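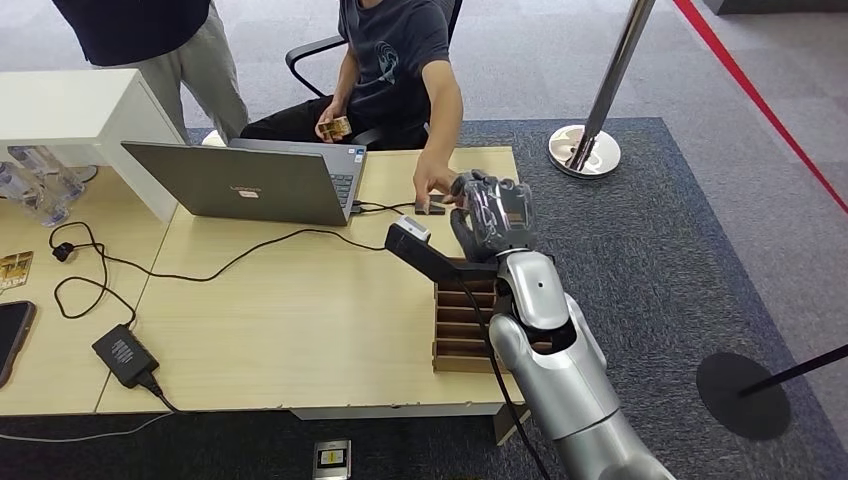
Chapter 6
Shared Work Surfaces: Height, Reach, and Layout

Before You Read

Find the table or desk where you do most of your work. Sit at it the way you normally sit, and put your hands where they normally go. Note where your elbows are in relation to the top, whether your feet are flat on the floor, and which objects you have to lean forward to touch. Write this down. You will need it for Exercise 6.2 and again in Chapter 9.

Key terms in this chapter: work surface, elbow height, normal reach zone, maximum reach zone, knee clearance, edge radius, glare, handover point

6.1 The Table as Equipment

Chapter 5 dealt with chairs. A chair is used by one person at a time, and most of its dimensions follow from the body of that person. A table is harder to specify. Two or more people may use it at once, often from different sides, and the same top may be used for writing in the morning, assembly in the afternoon, and lunch in between. A table also stays in service longer than almost anything placed on it. In many workplaces the tables are older than the computers, the lamps, and the chairs, and were bought for a purpose that has since been forgotten.

In this book, a work surface is any horizontal or slightly sloped surface on which a task is carried out by hand. The term includes desks, benches, counters, drafting tables, and the fold-down shelves found in vehicles and small kitchens. It does not include storage shelves, even when people put things down on them.

A work surface does three jobs. It supports objects, it supports the forearms, and it fixes the distance between people. Catalogs describe the first job in detail, usually as a load rating. They say little about the second and nothing about the third, although complaints about tables are mostly about those two.

6.2 Height

The basic rule is that the surface should be at or slightly below the height of the elbow when the upper arm hangs straight down. If the surface is too high, the user lifts the shoulders to clear it. If it is too low, the user rounds the back to get closer to the task. Both postures can be held for a few minutes without trouble. Over a full shift they cause fatigue in the neck, the upper back, and the muscles along the top of the shoulder.

The rule changes with the task:

Precision work, such as soldering or fine drawing, calls for a surface slightly above elbow height, with padded support for the forearms. The eyes need to be close to the work, and raising the work is better than lowering the head.

Light work, such as sorting, writing, or handling small parts, calls for a surface at elbow height or a little below it.

Heavy work, in which the user presses down or lifts, calls for a surface well below elbow height, so that body weight can be used. This kind of work is nearly always done standing.

Note that the height that matters is the height of the hands during the task, which may differ from the height of the table. A person kneading dough works close to the surface. A person filling a tall container works above it by the full height of the container. When you measure a workstation, measure to the hands first and to the tabletop second.

Fixed-height tables suit the people in the middle of the range and no one else. A short user can be raised with a higher chair and a footrest. A tall user can be helped only by raising the table. For this reason, if a single fixed height has to be chosen for a mixed group, it is safer to choose for the taller users and supply footrests for the others. Adjustable tables avoid the problem, provided that people adjust them. Instruction in how to do so should be given when the table is delivered and repeated when staff change.

6.3 Reach

Picture yourself seated squarely at a table with your upper arms at your sides. Swing each forearm across the surface, keeping the elbow near the body. The two curved areas you sweep make up the normal reach zone. Now straighten the arms and sweep again from the shoulder. The larger area is the maximum reach zone.

Anything used constantly belongs in the normal zone. Anything used now and then may sit in the maximum zone. Anything outside both will be reached by bending at the waist or by getting up, and it should be something the user needs only a few times a day.

Students often draw these zones correctly and then ignore them when they lay out a real table. The usual cause is tidiness. Objects are lined up along the back edge, where they look orderly and leave the center clear, and the user then stretches for each one. A layout should be judged while the task is being done. A clear center is useful only if the task requires it.

Reach is also affected by weight. A pencil can be picked up at arm's length with no difficulty. A full box cannot, because the load on the shoulder rises with the distance between the box and the body. Heavy objects should be brought to the edge of the table before they are lifted, and the layout should leave room to slide them.

Small flat objects are a special case. They are light, but they are hard to grip from a smooth top, and users tend to drag them to the edge or pry them up with a fingernail. A shallow tray or a thin mat with some give solves this at very little cost.

6.4 Sharing a Surface

When two people work at one table, their reach zones may overlap. If the table is deep and they sit facing each other, the overlap is small or absent. If they sit side by side, it can be large. Overlap is not a fault in itself. People who pass items to each other need a place that both can reach comfortably, and this place is called the handover point. The trouble comes when the handover point is also the place where one of them keeps tools, or when it falls in the maximum zone of both, so that each has to stretch.

Seating around a corner is often the best arrangement for two people who share materials. Each has a clear area directly in front, and the corner itself serves as the handover point. It also lets both look at the same page or part without either seeing it upside down.

Case 6.1: The Bidard Repair Counter

Bidard repairs small household appliances from a shop in Kastanbridge. Items are received at a front counter, tagged, and passed back to a repair bench. Until the layout was changed, the counter and the bench were 2 separate surfaces with a walkway between them. Every item was picked up, carried a few steps, and set down again. In the year before the change the shop handled 2,000 items, so the same number of lifts was made for no purpose other than crossing the walkway.

The shop closed the gap with a plain bench from Lahtinen, set at the same height as the counter. Items now slide from one side to the other. The walkway was moved behind the repair bench, where it serves the storage racks as well. No one's task was changed and no new tools were bought.

The new layout brought one problem. With the gap gone, paperwork from the counter spread onto the bench. The shop dealt with this by fixing a low strip of wood across the top at the point where the counter ends. Items are lifted over the strip easily, but loose paper stays on its own side. The layout, strip included, was last reviewed on 26 April 2021 and was left as it stood.

Questions on the case: Which of the three jobs listed in Section 6.1 did the new bench improve? Where is the handover point? What would you check if the shop began to accept heavier appliances?

6.5 Surface, Edge, and Light

The finish of a tabletop affects the eyes as well as the hands. A glossy top reflects overhead lamps and windows, and users shift position to avoid the reflection, often without noticing that they are doing so. A very dark top makes a strong contrast with white paper. A very light one may be tiring in a bright room. Medium tones with a matte finish suit most tasks. Where small parts are handled, the color of the top should differ clearly from the color of the parts.

Edges deserve more attention than they get. The underside of the forearm rests on the front edge for hours, and a square edge presses into it along a narrow line. A rounded edge spreads the pressure. The Gukik 518 bench, used in several of the exercises below, has a rounded edge on the front only. It should therefore not be used for work in which people sit on both sides, unless padding is added at the back.

Knee clearance is the open space under the table. It has height, width, and depth, and drawers, crossbars, and cable trays can reduce any of them. A user who cannot get the knees under the table will sit farther away, and every reach becomes longer by that distance. Check the clearance with the chair at its working height, and check it again on each side where someone will sit.

Exercises

6.1 Measure three work surfaces in your building. For each, record the height of the top, the knee clearance, and the kind of edge. State which class of work from Section 6.2 each one suits.

6.2 Using the notes you made before reading, draw your own table to scale. Mark the normal and maximum reach zones and every object you used during one working session. List the objects that should be moved.

6.3 Two people fold and pack 100 garments per hour at a Gukik 518 bench. One folds and the other packs. Draw two possible seating arrangements and mark the handover point in each. Which would you recommend, and what would you change about the bench?

6.4 A school plans to replace its fixed-height art tables in August. The users range from young children to adults in evening classes. Write one page setting out the choices and the drawbacks of each.

Section 6.6 takes up standing work, beginning with counters in shops and kitchens.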